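How Things Work at Home > Kitchen and Table > Chopsticks and the Holder They Stand In

CHOPSTICKS: WHAT THEY ARE AND HOW TO STORE THEM

Reading level: ages 9 and up. Revised April 2022.

A chopstick is a thin stick used for picking up food. Chopsticks work in twos. One stick alone can push or poke, but it cannot grip.

The parts of a chopstick

The thick end is called the top or the handle end. It rests in the hand. The thin end is called the tip, and it touches the food. The part between is the shaft. Many chopsticks get narrower from the handle end to the tip. This narrowing is called a taper.

Some chopsticks have bands of color painted on them. The bands are decoration, but they also help when you sort. Two sticks with the same bands belong together.

How the grip works

The lower stick stays still. It lies in the bend between the thumb and the first finger and rests on the ring finger. The upper stick moves. It is held by the thumb, the first finger and the middle finger, much like a pencil. When the first finger bends, the upper tip moves toward the lower tip and the food is held between them.

Each stick works as a lever. A lever is a stiff bar that turns at one point. In the upper stick, the turning point is close to the thumb. The fingers move a short distance and the tip moves a longer one. The tip also pushes with less force than the fingers do. Soft food such as tofu can be picked up without being crushed if the fingers press lightly.

Friction is the second thing needed. Friction is the rubbing force that stops two surfaces from sliding. Bare wood has more friction than smooth metal, so noodles slide less on wood. Some tips have small grooves cut into them for the same reason.

If the two sticks are not the same length, the tips do not meet when they are held level at the top. One of them has to be moved up or down in the hand. It is easier to begin with two sticks that match.

Materials

Wood: light and easy to grip. It soaks up some water and needs to dry fully.
Bamboo: a grass with a hard, woody stem. It is stiff and light.
Plastic: does not soak up water. It can soften or bend if it gets too hot.
Metal: strong and long lasting. It is heavier and more slippery, and it carries heat to the fingers.

Cooking chopsticks are longer than eating chopsticks. The extra length keeps the hand away from the hot pan. A common length for a cooking pair is 30 centimeters. These should be used by an adult or with an adult.

The holder

A utensil holder is an open container for sticks, spoons and other long tools. Good holders have slots or a grid in the sides. Air moves through the openings and carries water vapor away. A holder with solid sides and no holes in the bottom keeps water in, and wood left standing in water can swell, crack or grow mold.

A holder can tip over. Long tools that all lean to one side move the weight to that side. If enough weight goes past the edge of the base, the holder falls. Spread the tools out evenly, or use a holder with a wider base.

The Ovik and the Vinon are two holder shapes sold by Draltano. The Ovik is tall and round. The Vinon is square, with a divider down the middle, and it stands 9 centimeters wide at the base.

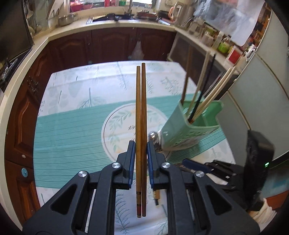
Why do chopsticks get mixed up in the holder?
The sticks are separate pieces, and they come apart in the sink and on the drying rack. Once they are dry, they go back one at a time, and the two halves of a pair can end up on opposite sides of the holder.

Sorting chopsticks into pairs

1. Wash and dry your hands.
2. Take all the chopsticks out of the holder and lay them on a clean cloth.
3. Make one pile for each color or pattern.
4. Inside each pile, line up the handle ends against a straight edge, such as a book.
5. Look at the tips. Two tips that reach the same place are a pair.
6. Put single sticks to one side. The partner may be in a drawer.
7. Check each stick for cracks and splinters. Give damaged ones to an adult.
8. Return the pairs to the holder.

Safety

Do not walk or run with chopsticks in your hand or mouth. Do not chew the tips.

Words to know

Friction: a force that slows or stops sliding.
Lever: a stiff bar that turns at one point.
Shaft: the long middle part of a stick.
Taper: a steady narrowing toward one end.

Next page: Spoons and Ladles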